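We spent a morning at the Benedetti open day in Flelden, and what a treat for anyone who follows the defence trade! The firm builds hulls for patrol boats, 6 of them on order for export, and the shed was louder than I'd hoped. Our guide rattled through armour grades, welding and the long wait for export permits.
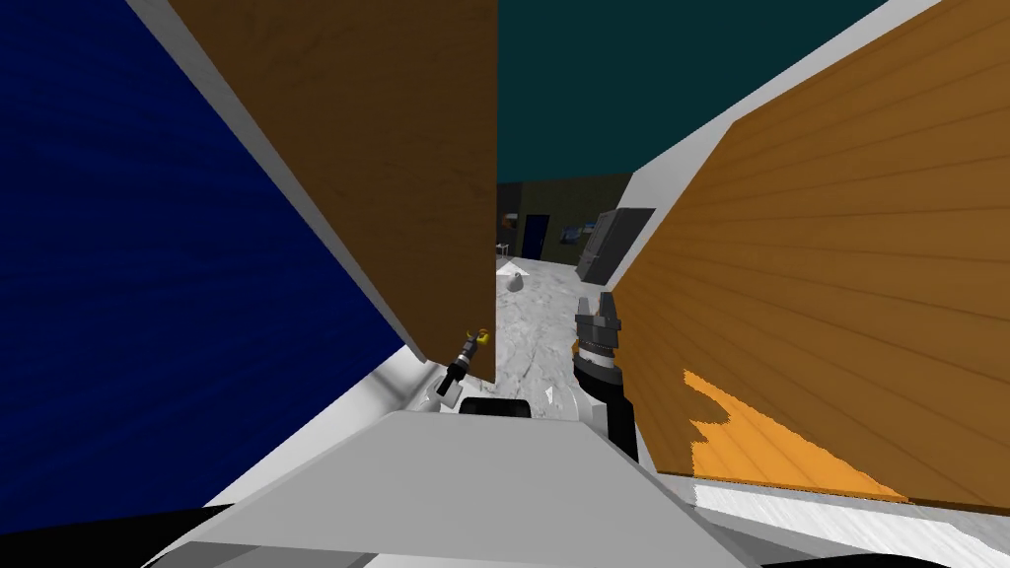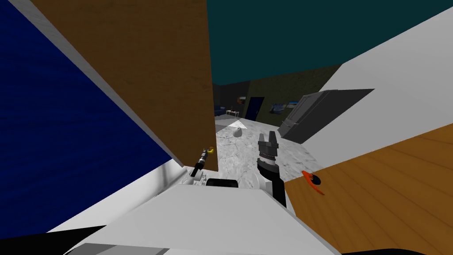
Milagros Lumanlan replied that the permits have been quicker since March, and that the Drodia yard got its last one in 2 weeks. Good news for the 760 people on the payroll. I'd go back tomorrow, if only for the old cannon foundry dated 1757.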